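# Give every tool a home, even the ugly ones

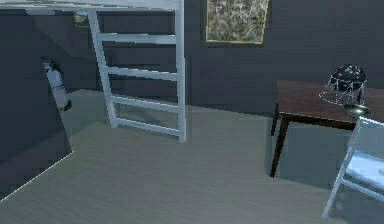 *By Oriana Jara | 28 October 2023*

I spent most of my twenties cutting other people's hedges out of the back of a trailer, and I'd like to put in a word for the humble tool rack. My first boss, Josefina Lucero, didn't believe in them. Everything went in a heap: rakes, loppers, the strimmer with its cord trailing out like spaghetti. Every stop began with the two of us hauling at a fork that had married itself to a leaf rake!

When I went out on my own I bought a second-hand rack before I bought a decent mower, and people thought I was daft. Maybe I was (the mower was dreadful). But I could pull up and have the right spade in my hand before the customer had found her slippers.

What I can't stand is the fancy end of it. There are racks now with locks, gas struts and seven kinds of clip, and they cost more than the tools they hold. Who is buying these? A rack wants to be plain steel, bolted down hard, and simple enough that a tired person in wet gloves will use it at five o'clock in January. If there's a knob to turn, it'll be left unturned, and your hoe will be on the bypass.

So buy the boring one. Paint it if you must. Mine's green.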